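Clolmont Crate Challenge

The Clolmont Crate Challenge is an annual student competition in robot manipulation, run entirely in simulation. Teams from secondary schools and community colleges write control programs for a simulated robot arm, which must handle objects on and around a tabletop that holds a divided crate. The competition is organized by the Clolmont Robotics Club and is open to teams of two to five students.

Background

The challenge grew out of an after-school class taught at the Clolmont Technical School. The class had one working arm, and students waited several weeks for a turn with it. Áine Lynch, who taught the class, moved the weekly exercises into a simulator called Tamuno so that every student could work on the same task at the same time. The first exercises used a bare table and a single block. The crate was added in the second year, after students asked for a task in which the target position mattered as much as the grasp.

A neighboring school in Flidbridge adopted the exercises soon afterward, and the two classes began to compare results at the end of each term. These meetings became the first form of the competition. Entry was later opened to other schools, and the event took its present name. The most recent season drew 571 students.

Format

The season is divided into a practice period, a qualifying round and a final. During practice, teams receive the full set of simulation files and may change anything in them, including the lighting and the starting positions of objects. In the qualifying round, each team submits one program, which is run on 8 layouts that the team has not seen. The highest-scoring teams advance to the final, held in July at the Clolmont Technical School, where programs are run on a shared screen before an audience.

A run ends when the program reports that it is finished or when 900 seconds of simulated time have passed. Teams may not send commands to the robot during a scored run. A program that stops with an error keeps the points it has earned up to that moment.

Simulated workspace

The standard workspace consists of a cream tabletop with a wood surround, a red crate with low partitions, and a robot fitted with a black two-finger gripper. A second, light gray arm mounted on a square tan plate is also present in the standard layout. Programs must treat it as an obstacle. It does not move in the qualifying round, but it may be placed in a different position from one layout to the next.

The main source of information available to a program is a wide-angle view that looks past the gripper toward the table. The view is circular, and straight edges near its rim look curved. Students are expected to correct for this curvature themselves, and the class materials devote two lessons to the subject. Teams that skip the correction commonly find that their programs perform well near the center of the table and poorly toward its edges.

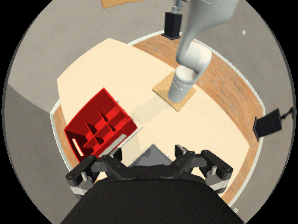

Simulated workspace
Wide-angle view past the gripper, Clolmont Crate Challenge

The gripper occupies much of the lower part of the view and can hide an object that lies between or behind its fingers. For this reason, the rules allow a program to move the gripper away and look again as often as it wishes, although each added movement uses simulated time. Many beginning teams write a short search routine as their first piece of code.

The crate presents a related difficulty. Its walls and partitions are the same general color, and the shaded inner faces look much darker than the lit ones. Programs that locate the crate by color alone may read a shaded wall as a gap. Students are encouraged to use the outline of the crate and its angle on the table in addition to color.

Scoring

Points are awarded for each object that is lifted clear of the table, for each object released inside the crate, and for each object placed in its assigned compartment. Points are deducted for contact with the second arm and for moving the crate. The highest total recorded in a qualifying round is 3096, achieved by the Flidbridge team Tundska.

Ties are settled by simulated time. If two teams remain level, the judges compare the total distance traveled by the gripper, and the shorter path is ranked higher.

Class and mentoring

The club continues to offer the original class alongside the competition. It meets once a week during the school year and requires no earlier experience with programming. Students begin by moving the gripper to fixed points, then learn to find an object in the view, and finally combine the two skills in a complete pick-and-place program. Written work is limited to a notebook in which each student records changes to the code and the result of each trial.

Former participants may return as mentors. Mentors may explain a method or help a team find a fault, but they may not write code that is submitted for scoring. Each team names its mentor at registration.

Rule changes

The rules are reviewed after every final. Recent changes have included a larger number of hidden layouts in the qualifying round and a smaller deduction for light contact with the crate. A proposal to let the second arm move during the final was tested in practice files but has not been adopted.

See also

Tamuno (simulator)
Flidbridge school robotics program
Robot manipulation

Page last updated 22 Mar 2026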